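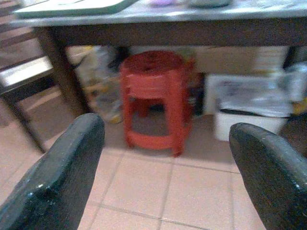

The break room table, top and underside.

Hetgate House, ground floor kitchen and break room
Yearly walk-through, November
Checked by: Rhodri Maddocks, with Frauke Diekmann on the ladder
Marks used: OK / FIX / WATCH

What a good round this was! Last year we came away with 18 FIX marks and I went home grumpy. Read on, because most of those are gone, and whoever did the shelf brackets deserves cake.

1. Ways in and out

1.1 Hall door opens fully, nothing behind it. OK
1.2 Door closer pulls shut without slamming. OK
Comment: Lovely and quiet now. Frauke let it go from wide open nine times in a row and it latched every time.
1.3 Yard door, inside thumb turn. WATCH
Comment: Turns, but stiff. A puff of dry graphite, please, no oil. Oil is how it got gummed up the first time.
1.4 Exit sign lit, also with the power off. OK

2. Fire

2.1 Extinguisher on its hook, pin in, gauge in the green. OK
2.2 Service tag in date. OK
Comment: Tag no. 434. Last year's sheet has the same number, so the swap we talked about in the spring didn't happen. Fine by me, it's a good one.
2.3 Fire blanket within reach of the stove but not above it. FIX
Comment: Still above it. You would have to lean over a burning pan to get at it. Two screws and five minutes, and I'll gladly hold the level.
2.4 Smoke alarm test button. OK
Comment: Wow, loud. Sorry to the whole upstairs.

3. Electrical

3.1 Outlets near the sink trip when tested. OK, both
3.2 No extension cord used as permanent wiring. FIX
Comment: The cord behind the fridge is back. Bonifacio Bermúdez has a quote from Harms for a proper outlet and it is very reasonable. Let's just say yes.
3.3 Kettle base, plug and cord. OK
3.4 Toaster crumb tray emptied. OK
Comment: Spotless! I have never written that in this box before.

4. Counters, tables and what's on them

4.1 Counter edges free of chips and sharp spots. OK
Comment: Ran a dry cloth the whole length and it didn't catch anywhere. Do this one with a cloth and leave your fingertips out of it.
4.2 Mugs and glasses set back from the edge. WATCH
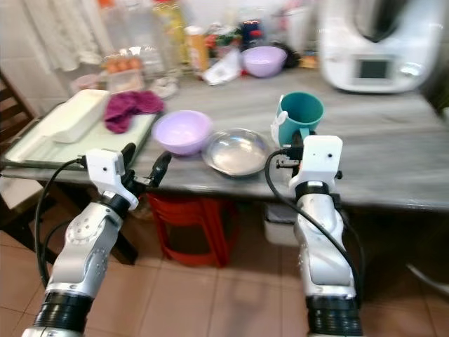 A hand's width in is what we ask for, and it's the easiest habit in the whole building to pick up. Ute Brinkmann's crew on the second floor has gone a full year without a broken cup on their sheet. I want that for us so badly.

4.3 Table stands level, no rocking. OK
4.4 Underside of table: fasteners tight, no splinters, no gum. OK
Comment: Get down on the floor and look, it's worth it. One bolt took a quarter turn.
4.5 Knives in the block or the drawer, never in the sink. OK

5. Floor

5.1 Dry, no loose mats. OK
5.2 Threshold strip to the hall. FIX
Comment: Lifts at the left end, just enough to catch a toe. Zuker stocks the strip as part 751. Order two, the yard door will want one next winter.

6. Hot water and cleaning supplies

6.1 Tap temperature at the sink after one minute. OK
6.2 Cleaners in their own labeled bottles. FIX
Comment: One spray bottle with no label. I poured nothing out, it's on the high shelf with tape on it. Roswitha Kettler thinks it's the Votitz descaler. If it's yours, please claim it.
6.3 First aid box complete against the list in the lid. WATCH
Comment: 14 bandages left, and the list says 20. Burn gel is new and sealed, hooray.

Totals: 4 FIX, 3 WATCH, everything else OK.

From 18 down to 4! Re-check of the FIX items as soon as the threshold strip comes in. Frauke has the ladder key until then.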